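Grasham Budget Tracker

A dataset of budget votes, amendments and negotiating sessions in the Grasham state legislature, covering both chambers and the governor's office. Maintained by Melahat Akyol and Titilayo Okoro.

What this is

The tracker follows spending bills from the governor's first proposal to the final signed text. It was started during the July shutdown, when the House and Senate passed different versions of the same bill and it was hard to find out from the public record which version was under discussion on a given night. The legislature publishes its journals as scanned pages, and the two chambers number amendments in different ways. We typed the journals into tables and matched the numbers.

The current release holds 202 amendments and 164 recorded votes. Voice votes are listed but carry no member-level data.

Files

amendments.csv – one row per amendment, with sponsor, chamber, subject, dollar change and outcome
votes.csv – one row per member per recorded vote
sessions.csv – leadership meetings that were announced in advance or confirmed afterward by at least one office
members.csv – names, districts, party, committee seats and dates served
notes.txt – corrections and open questions, newest first

All files are UTF-8 with commas as separators. Dollar amounts are whole dollars with no symbol. A negative amount is a cut against the governor's proposal, not against last year's spending. Several people have read that column the wrong way, so please check before you publish a total.

Amendment IDs

House amendments start with H and Senate amendments with S. Conference amendments start with C and have a second column, parent_id, that points back to whichever chamber's text they replaced. If a conference amendment replaced both, parent_id holds two values separated by a semicolon.

The Pellegrini amendment on county road aid was filed in both chambers under the same title. It appears twice, as it should. The House version failed in committee and the Senate version reached the floor. Do not merge them.

How votes are coded

1 is yes, 0 is no, 8 is present but not voting, 9 is absent. Members who changed their vote before the clerk closed the roll are coded by their final vote. A change made by letter afterward is in the journal but does not alter the result, so we keep the original code and set the late_letter column to 1.

Pairs are no longer allowed in the House. The Senate still permits them, and both members of a pair are coded 8.

Sources

House and Senate journals, committee calendars, the governor's public schedule, and press pool notes where the pool agreed to share them. Session start times come from the sergeant's log in the House and from the calendar in the Senate, so the Senate times are the planned ones. The session listed at 9:40 p.m. in the Mullcombe Room ran past midnight and is kept under the date it opened.

Known problems

Page scans for two Senate committee days are unreadable in the lower half. We filled in what we could from the calendar and marked those rows with source = calendar.

Committee seats in members.csv show the seat held at the start of the session. Midyear swaps are in notes.txt and have not been moved into the table yet.

The subject column was coded by hand. Melahat did the education and health bills and Titilayo did the rest, and we disagree on what counts as "general government." Until that is settled, treat the category as a catchall.

Some offices announce a meeting and never say if it took place. Those rows have confirmed = 0. 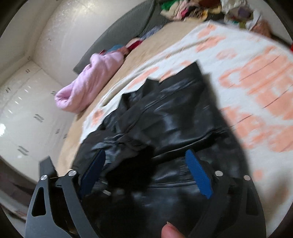
CATEGORY: STATE POLITICS / BUDGET DATA

Updates

We post a new release within 30 days of the governor's signature on any spending bill. Smaller fixes go in as they come up and are listed in notes.txt with the row that changed. Old releases stay available so that published figures can be checked against the version they came from.

Release 2 renamed the column amt to dollar_change and dropped the free-text summary, which repeated the bill title in most rows. Scripts written for the first release need that one change.

Reporting an error

Open an issue with the file name, the row ID and the journal page. A link to a news story is helpful but we don't change a vote code without the journal page – the wire counts on the night are often one or two off.

Requests to add city and county budgets should go in the existing thread.

Use

Free to use and republish with credit to the Grasham Budget Tracker. Please give the release number. If you build a chart from sessions.csv, state whether unconfirmed meetings are included.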